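Search posts
Search

Unathi Nkosi
Okay, a long one tonight, so get a cup of tea. I've finally finished the wastewater sampling certificate at Fisar and a few of you asked me to write down how it went before I forget it all. (1/9)
14 replies · 31 likes

The short version is that I'm glad I did it, and I would have been gladder if I'd done it ten years ago, back when I was learning everything from whoever happened to be on shift with me. (2/9) 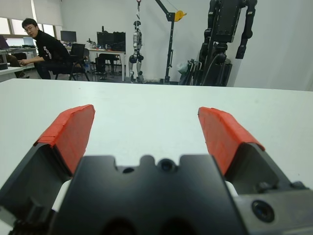
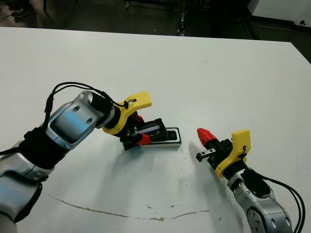
There were 18 of us in the group, mostly from small treatment plants, plus a couple of lovely people from a dairy who have their own discharge permit and were more nervous about it than any of us - needlessly, because they asked the best questions all week. (3/9)
2 replies · 19 likes

Our instructor was Sosina Tefera, and if you ever get the chance to sit in her class, please take it! She spent a whole morning on chain of custody forms and I swear I wasn't bored once. I've been filling in the time box wrong for years, by the way. For a composite sample you want the start and the end. (4/9)
6 replies · 40 likes

The workbook is 176 pages and I'd suggest reading the part on holding times before you go. I didn't, and I spent my first evening catching up at the kitchen table with a highlighter and a plate of cold noodles. (5/9)

The practical day was out at the Birarero plant, grab samples in the morning and setting up a composite sampler after lunch. Bring your own boots, the loaner pairs run big. And eat a proper breakfast, it's a long walk out to the final clarifier and back. (6/9)
3 replies · 22 likes

The written test is the part everyone frets over. It's open book for the calculations and closed book for preservation and safety. I got stuck on a flow-weighted average, went off and did the others, and it came to me when I went back - so leave yourself some time at the end. (7/9)

On cost, my plant paid, which I know isn't everyone's luck. Palesa Mkhize told me she got part of hers back through her operators' association, so it's worth a phone call before you pay out of your own pocket. (8/9)
5 replies · 17 likes

Next intake is in August and the sign-up list is already open. Nawal, I know you're reading this, go put your name down, I'll lend you my workbook, highlighter and noodle stains included. (9/9)
11 replies · 52 likes · 4 shares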